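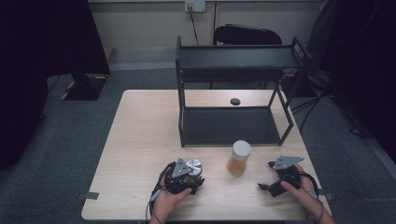 Thilini Weerasinghe wanted to know why a chapter on storage should start with rent, when all her shop in Stiltholm ever ran short of was room. Fair point. Hold on to it, we come back to it in the second section.

## Chapter 4: What Space Costs

Start with a small shop. One room, 200 square feet of floor, stock along the back wall. The owner pays 1,240 a month and thinks of it as one bill. It isn't really one bill. Part of it pays for selling, part for keeping things until they sell. Most owners never split the two.

Terms you'll need:

- **Holding cost**: what you pay to keep an item until it leaves
- **Footprint**: floor taken up, whatever the height
- **Turnover**: how many times stock is replaced in a year

Footprint first. A shelf with two levels holds more on the same floor, so the cost per item drops. Up to a point. Things on the lower level get reached for less and they sell slower, and slow stock costs money every month it sits. More on this in 4.3.

Now the Chrysikopoulos case, which runs through the whole chapter. Family firm, kitchen goods, moved to a bigger unit in March. Rent went from 1,240 to 1,955. Stelios Dimitriou, who kept the books, expected turnover to rise with teh extra floor. It fell. Same customers, more stock, longer waits between sales. The Tundura line did worst: 16 boxes bought cheap, almost 200 days to clear.

Was the discount worth it? Depends on holding cost, and the firm had never worked one out.

Before you read on, get a pencil. Work out the rise in rent over a full year. Write it in the margin, you will need it for the Zekura comparision in 4.2.

### 4.1 Splitting the rent

Measure the floor used for stock. Divide by total floor. Multiply by the rent.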